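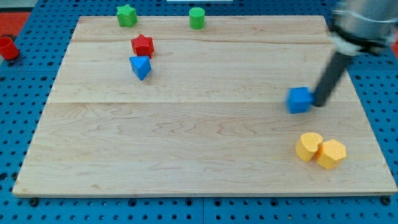

Plillesix releases Serero 2, a planning layer for tabletop robot arms

AKANDA, 14th January. Plillesix today released Serero 2, a new version of its planning and control software for single-arm tabletop work. The release is open to all current license holders and can be downloaded from the customer portal.

Serero takes a written instruction, such as "put the blue cube next to the yellow blocks," and turns it into a path the arm can follow. Earlier versions planned the full path first and then ran it. Version 2 checks the position of every block again while the arm is moving and corrects the path if something has shifted.

Development was done on a wooden board set on blue pegboard, using small colored blocks: stars, cylinders, a cube, a triangle, a hexagon. The arm moves them with a plain black rod. Blocks that share a color or a shape are useful for this work. With a red star and a green star on the same board, the software has to read both words of an instruction before it can pick a target.

Changes in version 2:

- Replanning during motion, at a rate set by the user.
- A new perception module that separates blocks that are touching. Version 1 often read two touching blocks of the same color as one object.
- Instructions can be changed partway through a task. The arm slows, replans and continues from where it is.
- A log viewer that shows the instruction, the planned path and the path taken on one timeline.
- Board edges can be marked as a soft limit or a hard limit.

Plillesix tested the release on 2330 instructions written by staff who had not worked on the planner. The test set, with start positions for each task, is included in the download. Results by task type are listed in the release notes, along with 14 known issues. The most common failure is a star turning under the rod when it is pushed near a point.

Serero 2 runs on a standard Linux workstation with one graphics card. Settings files from version 1 can be imported, but saved paths cannot and must be planned again.

A connector for Eltano, the company's simulation package, will follow in May. Version 1 will receive fixes until then.

About Plillesix

Plillesix writes control and perception software for small robot arms. Its software is used at more than 100 sites in teaching labs and light assembly.

Press contact: Plillesix Press Office, Akanda | © Plillesix. All rights reserved. | Back to top

This site uses cookies to remember your settings. Accept | Manage cookies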